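Grippers, Round Two: The Bun Table

Posted 2024-11-10

We have been comparing hands again. The first round, back in February, was all blocks and foam cubes, and every hand we own did fine, so we learned that we own hands. This time we wanted things with grooves, squish and opinions about being picked up.

The two candidates are the Dretley hand, long in the fingers and priced like a used car, and the Pai, which is cheaper and arrives with a manual that has clearly been through three languages on the way to ours. The controller for both is the Prornex, running the same grasp routine with the same limits. Each hand got 200 tries per object. That was my idea and I would like it back.

The pictures on this page come from the Dretley sessions. Click through for the Pai set when I get it sorted, which at the current rate will be next year.

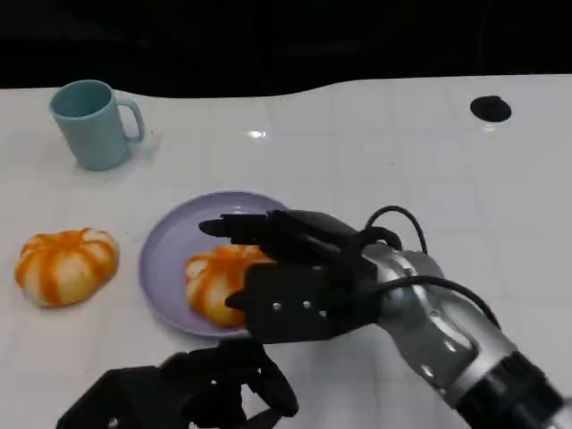

Right hand over the lilac plate, striped bun underneath. The other bun and the mug wait their turn.

The plate is harder than it looks. On the bare table a hand can come in low from the side and scoop a little. Put a raised rim in the way and the low approach is gone, so the fingers have to come down from above, and from above a round thing with deep grooves offers you either a very good grip or a very bad one. The Dretley found the grooves more often than the Pai did. It also took longer to make up its mind, and there were stretches where I refilled my coffee and came back to the same pose.

Force limits took up most of an afternoon. The default setting in the Prornex is meant for machine parts and treats a bun accordingly. We walked it down in small steps and stopped at 18 percent, where both hands could still lift and neither one left dents we were ashamed of. Below that the Pai started dropping things, and the Dretley started reporting a successful grasp on thin air, with great confidence.

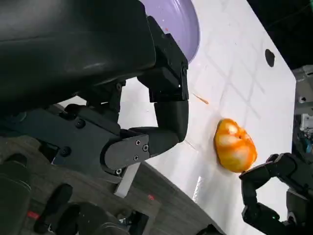

Wrist cameras were the other half of the exercise. We tried the Drornent unit against the older one we had in the drawer, and the short version is that the new one is better in every way except the cable, which is stiff enough to count as an extra joint. Routing it so that it doesn't tug on the wrist took four attempts and a lot of tape. Up close the Drornent holds focus well enough to be useful in the last stretch before contact, right where the overhead view is mostly looking at the back of a hand.

Glare is still a problem. A glossy white table was a poor choice and I made it. We are getting a matte mat.

Final log for both hands: 3,833 grasp attempts, including the ones we threw out over bad calibration. The tables will go up once somebody has checked my spreadsheet. My own leaning is the Dretley for anything round and the Pai for anything you'd rather not pay to replace.

Recent galleries
Grippers, Round One: Blocks and Foam
Prornex Setup, With Swearing Removed
Drornent Wrist Camera: Unboxing and First Cable
32 Ways to Drop a Sponge
Pai Fingertip Pads After a Hard Winter
Older posts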